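Chapter 2
Surfaces That Tell Stories

Walls are wonderful record keepers! Every chair back, bag and elbow that brushes past can leave a bit of colour or a scrape behind, and a patient eye can learn plenty from them. In this chapter you'll map the marks on one wall at your school, then compare your map with the one drawn by students in Mernby, who logged 231 marks along a single hallway. Bring a pencil, grid paper and a soft cloth (no cleaners yet, please – we get to those on page 33). 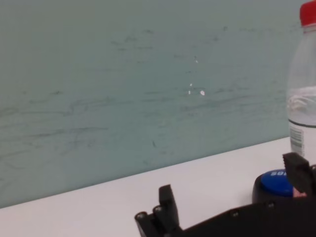
Figure 2.1 Scuff streaks and small white flecks on a wall behind a white tabletop.

Where are the streaks thickest?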